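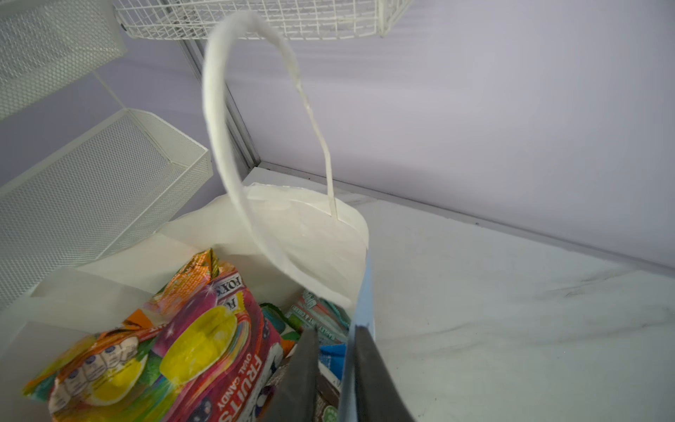 So the Drundlow supermarket has an "everyday low price" sign on the candy shelf again. Same sign as August. The price under it is not the same as August.

I keep receipts, which my family finds very funny. I went back and looked. The bags I buy for the snack drawer are up 70 cents since the summer. The sign hasn't moved an inch.

And before anyone replies with "inflation" – sure. Things cost more. I'm fine with a store telling me things cost more. What I don't get is a yellow sign telling me the opposite.

The member price is my favorite part. You hand over your phone number and they give you what used to be the regular price. Then the receipt says YOU SAVED in capital letters. Saved compared to what? Has any person ever paid the other number?

I asked at the service desk. Very nice kid, clearly had no idea, told me the regular price is "set by the system." Okay. Who sets the system?

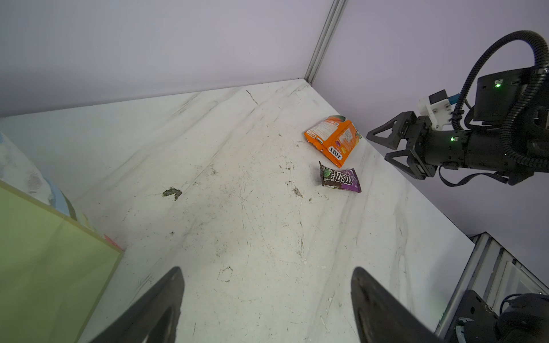
Then there's 2 for 1, which has quietly turned into "2 for" some number that isn't much of a deal. I stood there doing the division on my phone. The pair saved me four cents over buying them one at a time.

Four cents! And you have to take both to get it, so now you've spent double to save less than the bag fee.

Someone told me to try Karpenko, the app that's supposed to compare prices across stores. I tried it. It had Drundlow's shelf prices from before the holidays and wanted to send me to the Uliston branch, which closed.

It also wanted my location all the time, my contacts, and permission to notify me about "moments that matter." Deleted.

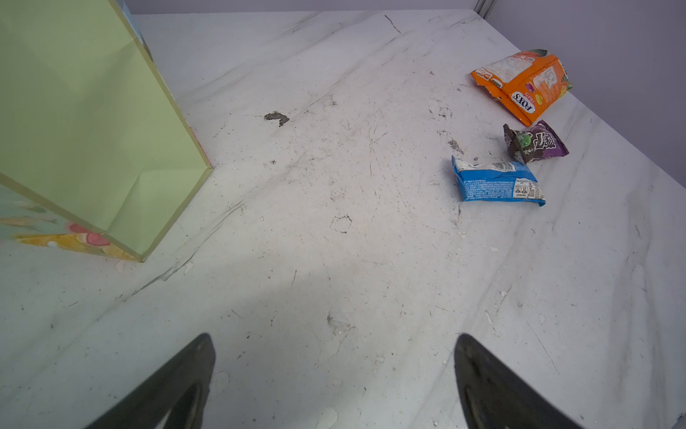
Foltholm Market across town doesn't do member prices, and people talk about it like it's a church. I did the same list there yesterday. Cheaper on candy and crackers, more on milk and eggs, and it came out within a dollar. Then there's the gas to get there.

So I'm not telling anybody to switch. I don't think there's a good store and a bad store here. I think they all have a person whose job is the signs.

What I do now: look at the price per ounce in the tiny print on the left of the tag, ignore anything yellow. Half the time the tiny print is missing on the sale items. Funny how that works.

If you've got receipts from last summer, go look. I'd like to know if it's only candy or if the cereal did it too.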